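The Clirton Bench Arm – and how our open day went

Last updated Sep 6, 2025

If you came to the open day at Estden, hello again, and thank you for putting up with the parking. If you didn't, you missed a good afternoon, and I'll try to get the useful bits of it down on this page along with the usual details about the Clirton. I look after demonstrations for Clultesex, so I'm the one who was talking too fast next to the coffee urn.

The Clirton is our small bench arm. It's meant for light, fiddly handling work: picking up small goods, putting them in trays, taking them out again, turning them round so a label or a port faces the right way. It bolts or clamps to a worktop, it runs off an ordinary socket, and one person can set it up in a morning if they've done it before (give yourself the whole day if you haven't, and don't start after lunch like I did the first time). It isn't a heavy lifter and we won't sell it to you as one. The working limit is 2 kg including whatever is on the end of the arm, so please weigh your gripper as well as your product before you ring us.

We held the open day in the Estden workshop because that's where the arms get built and tested, and I think people would much rather see a proper bench than a carpeted stand with a banner. We had 43 visitors over the afternoon, a good mix of small repair firms, a couple of packing businesses, teachers from two colleges and a few people who had simply seen the sign on the road. The last lot asked the best questions, as it happens!

We ran a demonstration every 15 minutes and kept the talking short. Most visitors had told us beforehand that they handle small, shiny, slippery things, so that's what we concentrated on. Earbuds are a brilliant test for this. They're light, they're glossy, there's hardly a flat face on them anywhere, and if you squeeze them in the wrong place they shoot off across the room. For this we use the Tahiri finger pads, which are the yellow lattice ones. The open ladder pattern lets the pad give a little and fold itself against whatever it's holding, so you can be a bit off with your aim and still get a decent hold.
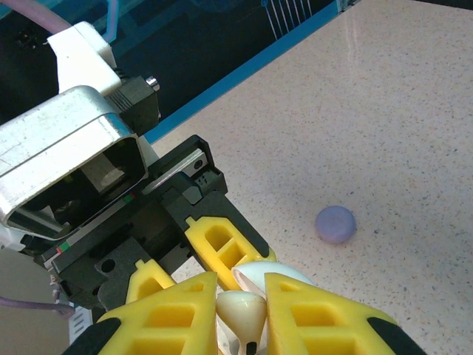

Lovisa Holmgren wanted to know whether pads that soft would really hold their shape after a few months of daily use, and said that on her own line the rubber tips go baggy long before anyone gets round to ordering new ones. It's a fair worry. My answer on the day was that we tell customers to look at the pads after 2,000 picks and swap any that have started to lean or split at the corners of the cut-outs. You may well get a lot more out of them than that, but it depends on what you're picking and how hard you've told the arm to squeeze, and I'd sooner you had a look early. Pads are sold in pairs, they come off with a small hex key, and I'd keep a spare pair in the drawer.

The other thing that came up again and again was the worktop. Several of you asked if it has to be a special surface, and no, it doesn't. Anything level and firm will do. A stone or composite top is lovely because it doesn't bounce, but we've put arms on old workbenches and been quite happy. What does matter is light. If you're using a camera to find your parts, a glossy part under a bright lamp can give you a nasty white glare spot, and the arm will go for the wrong place. Move the lamp before you start fiddling with the settings – I've lost whole evenings to that one.

We also let visitors have a turn at guiding the arm themselves. You lead it by hand to where you want it, press the button to store the point, and carry on until you've built up the whole movement. Tonantzin Villaseñor from our workshop sat with people while they tried it, and she has far more patience than I do. The usual mistake is storing a point too close to the part, so the fingers come in and nudge it before they've had a chance to close. Store one point well above, one at the part, and then come straight back up the way you went in. It feels slow when you're teaching it but the arm doesn't mind.

Somebody asked if it could do two small items in one grab. Sometimes, yes, if they sit together nicely and you don't care exactly which way up they end up. If they need to go into separate pockets in a tray, pick them one at a time. You'll spend longer sorting out a bad double grab than you ever saved by trying it.

A few practical things for anyone thinking of buying. The arm comes with its controller, the hand-guiding button, a mains lead and a set of plain fingers. The Tahiri pads are extra, as are the camera and the clamp kit. We can lend you an arm for a trial if you're within driving distance of Estden, and we'll bring it over and set it up with you the first time. For further away we'd ask you to post us a box of your parts (a proper mix please, including the annoying ones) and we'll try them here and tell you how we got on, even if the answer is that a different machine would suit you better.

There wasn't a printed price list on the day and I got told off for that, quite rightly. Prices depend on which bits you take, so drop us a line with what you're handling and how many an hour you'd like to get through, and I'll send a quote back. The August loan slots have all gone out now and there's a short queue behind them, so do say early on if you'd like a trial and I'll put your name down.

And if you left a green umbrella by the door of the workshop, it's in my office.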